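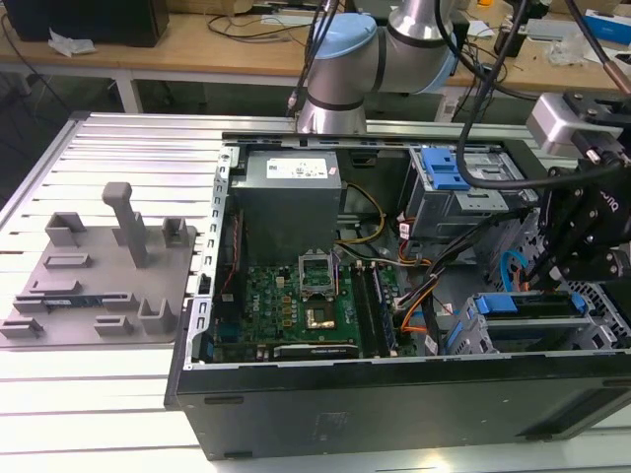
February
By Doina Ionescu

Chapter 2: Inside the Case

Opening up a computer for the first time is a real thrill, and I hope you'll feel it in this chapter! So much of what we learned in Chapter 1 suddenly has a place and a size. Lay the tower on its side, take off the side panel, and the motherboard is right there facing you, a green one in our case, with DELL printed on it in white. Find the CPU socket first. Ours is empty and its metal bracket is raised, so you get a good look at where the processor goes (we'll fit one on page 37). The two long RAM slots are just to the right of it. Keep a pencil handy, and sketch your own board before you touch a single cable.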